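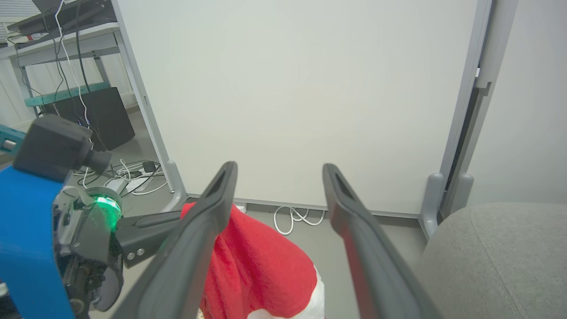
Reading time: 4 minutes

How Does a Bus Stop Know When the Bus Is Coming?

Many bus stops now have a small screen that shows how many minutes remain until the next bus. This page explains where that number comes from. It was prepared by the Salehi Transit Learning Office for readers in the upper elementary grades.

The bus listens to satellites

High above the Earth, satellites send out radio signals all day and all night. Each signal carries the exact time it was sent. A receiver inside the bus picks up these signals. Radio signals travel very fast, but they still take a tiny amount of time to arrive. By measuring that time, the receiver can work out how far away each satellite is.

One distance is not enough to find a place on the map. The receiver needs signals from at least 4 satellites to work out its position well. The satellites do not know where the bus is. They only send, and the receiver does the math.

The bus sends a message

Next, the bus must tell somebody where it is. A small radio on board, much like the one in a cell phone, sends a short message to the control center. On the Uketti line, each bus sends a message every 30 seconds. The message gives the number of the bus, its position and the time.

The computer makes an estimate

At the control center, a computer places the bus on its route. It then looks at how long other buses took to cover the same streets. A bus 500 meters from your stop may arrive very soon if the road is clear. If there are traffic lights and a long line of cars, it will take longer. The computer makes its best guess and sends it to the screen at the stop.

Why is the number sometimes wrong?

Tall buildings can block signals or bounce them around, which makes the position less exact. In a tunnel, the receiver may hear no satellites at all. This happens on the Jiltura route, where the bus passes under the hill. The computer must then guess until the bus comes out on the other side.

"An arrival time is a prediction, like a weather forecast," says Bongani Adams, who teaches the Monday transit class. "It changes when we learn something new."

Words to know

Satellite: an object that travels around a planet.
Receiver: a device that picks up signals.
Route: the path a vehicle follows.
Estimate: a careful guess based on facts.

Next page: How Trains Share One Track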